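The Night Shift in the Hedge

Womden, a little after 10 p.m. Light rain. The kind of evening when most people would look out the window and go back to the couch. Perfect weather for hedgehogs.

I'm crouched next to a compost heap with wet knees and a red flashlight, listening. You hear them long before you see them. Snuffling, a bit of crunching, then a cough that sounds exactly like an old man clearing his throat in the next room. Then a nose. Then the rest.

Hedgehogs are noisy because they can afford to be. An adult carries thousands of spines, each one a stiff hollow hair made of keratin, same stuff as your fingernails. Scared, the animal pulls a ring of muscle tight around its body like a drawstring bag and tucks everything soft inside. Foxes mostly give up. Badgers don't. A badger has the claws and the strength to open one, and where badgers are common, hedgehogs tend to be scarce.

The eyes aren't much use. Nose and ears do the work. Beetles, caterpillars, earthworms, earwigs, the odd slug. People love the slug part, gardeners especially, but slugs are well down the menu and they can carry lungworm, which makes a hedgehog properly ill. Beetles are the real prize. This one finds something under a plank and eats it with its mouth open, very loud.

They walk, too. Further than anyone expects from those legs, which are longer than they look, hidden under the skirt of fur. A male out looking for females can cover more than a mile in a night, and he'll go through garden after garden to do it. That's the trouble with a solid fence. One gap at the bottom, five inches square, and the whole street opens up.

Womden has gaps now. A project called Fako started here with 11 gardens on a single road, holes sawn through boards and bricks knocked out of walls, and the thing spread by people leaning over fences and asking what the sawing was about. Now it's 120 gardens. The map is pinned up in the back of Krasniqi, the hardware store on the corner, with colored pins, and you can buy the little wooden frames that go round the hole so the dog doesn't widen it.

I went in to see the map and stayed 30 minutes. A customer told me at length about a hedgehog that got into her kitchen in January, walked a lap of the floor and settled by the fridge. It shouldn't have been awake at all. 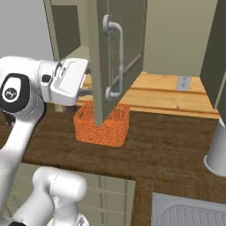

Robotic arm at an open cabinet door in a computer-rendered kitchen.

January is meant to be the deep part of the sleep. Hibernation isn't sleep though, not really. The body more or less shuts up shop. Heart rate drops from near 200 beats a minute to fewer than 20, temperature falls to whatever the nest is, breathing gets so slow you'd swear it had stopped. The whole winter is paid for in fat, so the fall is one long meal. A grown hedgehog heading into the cold at 700 grams has a decent chance. A late baby at half that, much less.

And they do wake up. Several times a winter is normal, even moving nests. Each waking burns fat. A warm spell followed by a hard frost is bad news, and winters seem to bring more of those then they used to.

The nest itself is called a hibernaculum, a big word for a heap of leaves. But what a heap. The animal carries leaves in by the mouthful, piles them up, then pushes into the middle and turns round and round until they lie flat against each other in layers, like pages. Rain runs off. Broad leaves are best. Under brambles is a favorite spot, or a log pile, or behind a shed - and bonfires, sadly, which is why you move the pile before you light it. Every time.

A few other things, quickly. Water, in a shallow dish. No milk ever, they can't digest it and it gives them diarrhea. Meaty cat food if you want to feed. A ramp or some stones in the pond, they swim fine but can't climb out over a slick edge. Check long grass before the trimmer goes in. Robot mowers off at night. If you see one staggering about in full sun, that's not sunbathing, it's in trouble and needs a rescue center. A box, a towel, somewhere quiet, then pick up the phone.

Babies come in early summer, four or five to a litter. Born with the spines just under the skin, swollen over with fluid so the mother isnt hurt. Within hours the first white ones are poking through. At four weeks they're trailing after her in a line, and a couple of weeks later they're on their own. No lessons after that.

Over in Sternia, the next valley, it's bigger fields and fewer hedges, and I walked two evenings there without hearing a single cough. Plenty of moths. One owl. Could be bad luck, it was dry both nights and worms go deep when it's dry.

Back at the compost heap the rain is picking up. The hedgehog has finished with the plank and is working along the fence, nose down, not bothered by me or the flashlight. It reaches the gap, stops, sniffs the frame on both sides. Then it squeezes through and I can hear it crunching something next door.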